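3.2 Keeping the hand-held grippers in working order

When we began collecting demonstrations at the Skedby bench, we thought of the hand-held grippers as the simple part of the setup. The arm, after all, was the expensive thing, and the grippers were only a pair of printed linkages with a handle that a person squeezes. We came to see it differently over the summer. A demonstration is only as good as the tool it was made with, and a gripper that closes a little to one side on one day and a little to the other on the next will teach the policy both habits. We therefore describe our upkeep in some detail, in the hope that it will save other groups the weeks it cost us.

The station uses two grippers, called Drirkel A and Drirkel B in our logs, and both are built from the same set of drawings. The fingers are driven by crossing arms that open and close like scissors, and the arms turn on brass-colored eyelets. We like the eyelets very much! They are cheap, they are easy to swap in a few minutes, and they wear long before the arms do (an arm takes the better part of an afternoon to print and clean up). Their one drawback is that the wear comes on slowly, and the person holding the tool gets used to it without noticing.

Our routine has settled into two parts. The short part is done before each session. The operator opens and closes each gripper 60 times with nothing between the fingers, feeling for grit or a catch in the travel, and then closes it gently on a strip of paper and tugs. If the paper slides out from one side more easily than the other, the fingers are out of line and the tool goes back to the bench. The long part is done after every 700 recorded grasps. The linkages come apart completely, each arm is wiped down with a dry cloth, and any eyelet that rocks when pressed with a thumb is replaced. We tried oil early on and gave it up, as it collected lint from the cloth tasks and found its way onto the finger faces.

Reassembly deserves a word of its own. It is very tempting to tighten every joint until the play disappears, and we did exactly this on our first rebuild of Drirkel B. The gripper felt wonderfully solid and was miserable to use, and the operators began squeezing harder than they needed to. We now tighten each joint until it just binds, back it off until the arm falls under its own weight, and leave it there.

The last check is a pick with a small, awkward part. Blocks and cups are too forgiving to show a misaligned finger, so we turn to thin curved pieces, which roll or tip when the two faces don't meet squarely. Figure 4 shows one such piece held between the fingers over the tray. We ask for a clean pinch with the piece standing up between the fingertips, and we repeat it from several directions before the tool is released for recording.

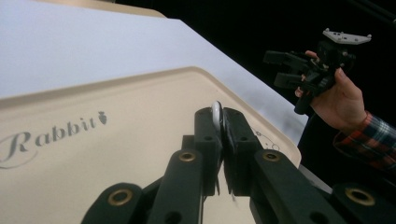

3.3 Maintenance log and what we learned from it

Every visit to the bench is written into a shared sheet, which we named Honum after the shelf where the spare parts live. By the close of collection the sheet held 141 entries. Most of them concern eyelets, as one would expect, and a good many of the others turned out to be handles working loose. We had no check for the handles at the start, and we added one in August.

We would encourage anyone building on the Khokhar release of our drawings to keep a sheet of the same kind, even a very plain one. When a batch of demonstrations trained poorly, ours was the first place we looked, and more than once it pointed us straight to a joint that had been rebuilt the evening before.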